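Chapitre 7
La blancheur, une notion discutable

Objectifs du chapitre : distinguer propreté et blancheur ; lire une allégation commerciale ; comprendre ce que mesure un essai de lavage.

Le rayon des lessives est l'un des lieux où l'on promet le plus et où l'on vérifie le moins. « Blanc éclatant », « blanc retrouvé », « plus blanc dès le premier lavage » : plus blanc que quoi ? La question paraît naïve. Elle occupera pourtant une bonne partie de ce chapitre, et le lecteur constatera que les emballages y répondent rarement.

Commençons par le vocabulaire. Un textile est propre lorsqu'on en a retiré les salissures : graisses, poussières, pigments, résidus de transpiration. Il est blanc lorsqu'il renvoie vers l'œil une grande part de la lumière visible, sans dominante marquée. Les deux propriétés se recoupent souvent, mais un linge impeccablement lavé peut rester jaunâtre, et un linge d'un blanc flatteur peut garder une bonne dose de sébum dans ses fibres. 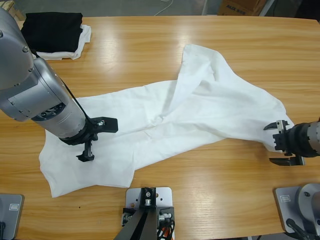 Fig. 7.1. Vêtement blanc froissé sur une table en bois clair.

L'industrie connaît fort bien cet écart et en tire parti. Les azurants optiques absorbent une partie du rayonnement ultraviolet et la réémettent dans le bleu, ce qui compense le jaune. Ils n'enlèvent aucune tache. Sous un éclairage pauvre en ultraviolets, l'effet s'affaiblit, et la chemise admirée à la fenêtre déçoit dans le couloir.

Prenons le cas de la lessive Brevau, du fabricant Flultton. Sa notice annonçait une blancheur « confirmée par 326 foyers ». Confirmée comment ? Les foyers avaient rempli un questionnaire de satisfaction, sans linge témoin et sans savoir quelle dose ils avaient versée. On mesure là une opinion, peut-être sincère, sur un produit reçu gratuitement.
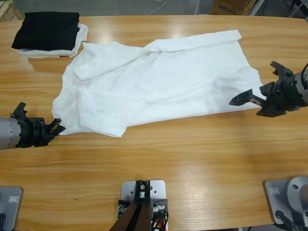 Un essai sérieux demande davantage de patience. On part de tissus de même origine, salis de manière identique, lavés à la même température et séchés dans les mêmes conditions. On garde des échantillons non lavés, on en lave d'autres à l'eau seule (étape que les publicités oublient volontiers), puis on compare au spectrophotomètre. Un seul cycle apprend peu de chose ; nous retiendrons ici une série de 10 lavages. Quant à la vitesse d'essorage, par exemple 600 tours par minute, elle doit figurer au protocole.

On objectera que le consommateur se moque du spectrophotomètre et juge à l'œil. Soit. Encore faut-il que son œil compare deux linges sous la même lumière.

7.1 Ce que l'œil appelle « blanc »

Placez côte à côte une feuille de papier, une assiette et une taie d'oreiller. Chacune passait pour blanche tant qu'elle était seule. Notez la teinte que vous attribuez à chaque objet, puis recommencez le soir sous une lampe.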